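**Re: [allotment-list] Lost hats**

4 Jul 2026

Vikas, you asked for a list before anyone came down to the hut on a wild goose chase, so I've had a proper look. 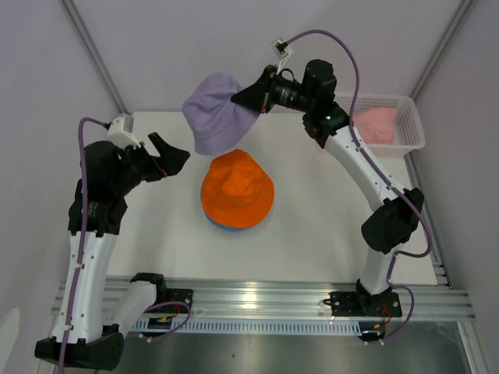 I'm replying to your points in order, as you seem to like that.

> On lost property, Vikas Bisht wrote:
>
> Can we please sort the bucket hats? I was told there was one. Then I was told there were 11. My daughter's is blue, and she won't wear any other colour. Also, are we keeping them in the basket or on the table? It was the basket in December.

There are four: purple, orange, blue and pink. I don't know who told you 11, but I suspect it was the person who also said the water butt was full.

The blue one was under the orange one, so you'd be forgiven for missing it. I can't swear it's your daughter's. If she has views on brims, send her along.

The basket, please. White one, holes in the sides, and the pink hat has already moved in. Fold them and put them side by side - if they go in a heap we'll be back here in a fortnight discussing who has lost the bottom one.

Anything unclaimed by the 22nd goes to the Masano shop. They've said yes to hats and no to single gloves, so whoever left the gloves will have to make their own arrangements.

Hut key is on the usual hook.

Rukhsana Rind
Plot 2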